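Talks > Robotics and Automation > Speaker Notes

Crumbs on the Bed: Can a Machine Do Your Chores Yet?
Lindsay meetup, 2 April 2024

OPENING

Hi everybody, thanks for coming out. (Wait for the door to close. It's loud.)

Show of hands, who has a robot vacuum? Okay, keep it up if you still pick up socks before you run it. Yeah, me too! So we do a chore in order to let the machine do the chore. I love mine anyway.

What I want to talk about tonight is the stuff that isn't a flat floor. My favorite test right now is a dustpan and a hand brush, on a mattress. A kid can do it. It takes two hands doing two different jobs, on a surface that gives when you lean on it, and you have to keep the lip of the pan down while the brush comes at it. Look at the handles too, both wrapped and taped so they're fatter than what you'd get at the store.
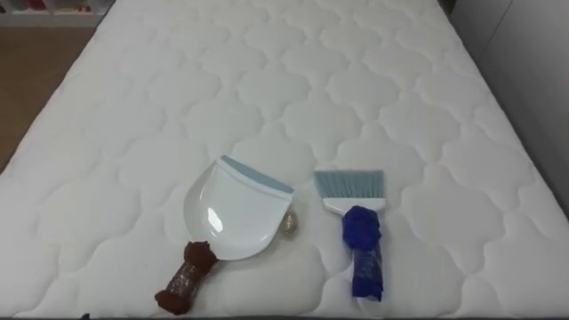

WHY TWO HANDS IS THE HARD PART

Factories got good at one arm, one part, one spot. When I was at the Clelholm plant we had a cell that put 80 lids on a minute and if you moved the feeder over a thumb's width, it fell apart. Sweeping by hand is the other kind of work. One hand holds still (but not too still!) and the other one moves, and they have to agree on where the dirt is.

Then there's the pickup. A brush lying flat on something soft is a pain, you've got to get fingers under the handle without shoving the whole thing away. In this next one the left hand has the pan and the right is open, over by the brush.

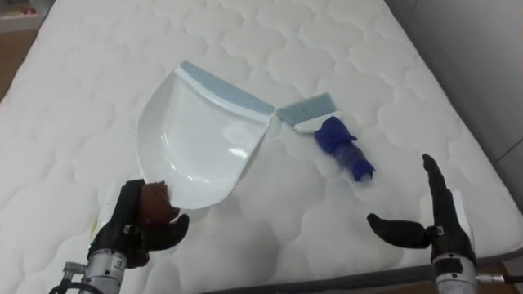
Angeliki Kouris wrote to me after the July version of this talk that I'm grading on a curve, and that a chore only counts as done if she can leave the house while it happens. By her rule we're at zero, and I think that's fair for anyone spending their own money.

My rule is softer. I ask how many steps I could hand over, and whether I'd have to redo them. (Slide with the list of 13 steps. Don't read it out loud!! Just let them look.)

THE ROOM IS PART OF THE JOB

People forget how much stuff is in a bedroom. Bed corner, wardrobe, washer and dryer, a basket down on the floor, and the machine has to stand somewhere and still reach.

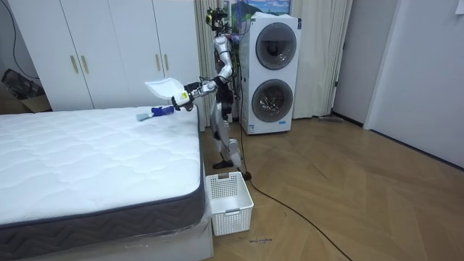
So when somebody asks me "when can I buy one," I ask them how wide their hallway is. Shop floors are easier there, you can paint a line and tell people to stay behind it. You can't paint a line in your mom's house.

Quick plug for the Arnidier folks, their write-up on soft surfaces is on the handout. Skip Flususier if we're past the half hour.

Questions. Repeat them into the mic this time.

Filed under: Home Robots, Talks & Slides
Contact | Copyright 2024 | Back to top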